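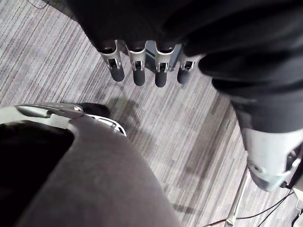
Hand at rest over the carpet, fingers down, touching nothing.

I spent most of an afternoon in May at the Danzer open day in Palledbridge. Danzer does integration work, mainly packaging cells, and has had a humanoid in the building since winter under a project called Jaltcombe. The invitation promised a look at the control stack. There was less of that than I wanted and more than I expected.

The hand was the part I had come for. Each finger has a metallic segment with a rectangular slot and small hinge details at the middle joint, then a dark rounded tip that looks like rubber. The arm wears a loose black fabric sleeve that runs down past the knuckles. I asked whether the cloth ever gets into the joints. The engineer said it had, once, and that they now check the folds before every power-up.

Numbers, as given to the group: the hand loop runs at 400 Hz and the arm loop at 200. Tactile data comes back as 64 values per fingertip. I asked about filtering and was told it is a plain low-pass with the cutoff set by hand. Grip force is limited in software for public sessions, and they would not say to what.

The demo was a pick and place with soft pouches from Miltton, a local food packer. Cycle time was about 700 ms for the grasp itself, much longer for the full move. Two pouches were dropped while I watched. Both times the fingers closed before the wrist had settled, which looked to me like a timing threshold problem – the engineer thought it was the pose estimate. We did not settle it.

Other notes. The wrist camera feed was up on a side monitor, and the latency was visible if you watched the floor stripes during a fast move. The emergency stop was tested in front of us before each run. The slides covered calibration in one line, and I would have traded the whole market section for ten minutes on that.

I have asked for the joint torque logs from the second drop. If they send them I will post the plots.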